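Magazine > Technology > Robotics > Features

Teaching a gripper to leave things alone

A manipulation group at Wurkeck spent most of a year on a narrow question: how a robot arm should move one object on a crowded table without disturbing the others. The resulting method, called Eron, was released to partner labs in November. It adds no new hardware. The change is in what the training data records and how the planner scores a path.

Most imitation learning pipelines store what the arm did: joint angles, gripper width, wrist camera video. The state of everything the arm did not touch is present in the video but carries no label. A policy trained this way learns to reach the target and treats neighboring objects as background. On a sparse table this works well enough. Put a tall lamp next to a potted plant and the same policy will often drag its forearm through the leaves.

Eron adds a reference view. Before each demonstration, a fixed camera records the table with the arm withdrawn. A second reference is recorded at the end, again with the arm withdrawn. The difference between the two, minus the object that was supposed to move, gives a disturbance score for the whole run. Operators do not annotate anything by hand. 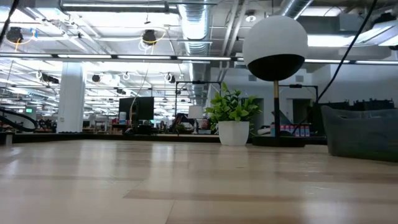 Reading time: 4 minutes

The layouts are chosen for awkward geometry. A lamp with a large sphere on a thin pole is a hard case: the widest part sits high above a small round base, so a planner that reasons only about the footprint on the table will leave too little clearance at the top. Foliage is hard for a different reason. Leaves have no stable outline, and a depth sensor tends to return a ragged surface with holes in it. Translucent plastic bins produce similar holes.

The group collected 553 demonstrations across its test layouts. Each run was capped at 60 seconds. Runs with a high disturbance score were kept and used as negative samples. Milagros Dalisay, who leads the data work, says that decision was contested inside the group.

"The usual practice is to throw out a bad run," Dalisay says. "We had operators clipping a pole on the way back and deleting the file. Those were the runs we needed."

The planner itself is conventional. It samples candidate paths, scores each for reach and effort, and now adds a third term that predicts the disturbance score. The predictor is a small network that takes the first reference view and a proposed path. Scoring a batch of 500 candidates fits within the existing planning cycle on the lab's workstation.

Results were compared against Abera, the group's earlier policy, on layouts neither had seen. Eron completed slightly fewer tasks. It refused some reaches that Abera attempted, mostly where the target stood directly behind a tall object. Among completed tasks, contact with neighboring objects fell sharply for rigid items and less so for plants. Dalisay attributes the gap to the score itself: leaves shift after light contact and then settle close to where they started, so the second reference view misses part of what happened.

A fix is in progress. The next version samples the fixed camera throughout the run and masks out the arm, which raises storage needs and introduces errors wherever the mask is poor. Overhead lighting is another open issue. Reflections on a pale tabletop can change between the two reference views and register as movement. The present workaround is a threshold of 2 centimeters, below which any apparent shift is ignored. Dalisay calls the value a compromise and expects it to change.

The code runs on Murnura, the lab's internal scheduling layer, and has not been ported to other systems. Partner labs currently receive the data format and the predictor weights, along with a short guide to camera placement.

Related stories
Why depth sensors struggle with clear plastic
Calibrating a fixed camera after the table moves
What failed demonstrations are worth
Path planning near soft objects

Contact the editors | Copyright, all rights reserved | Back to top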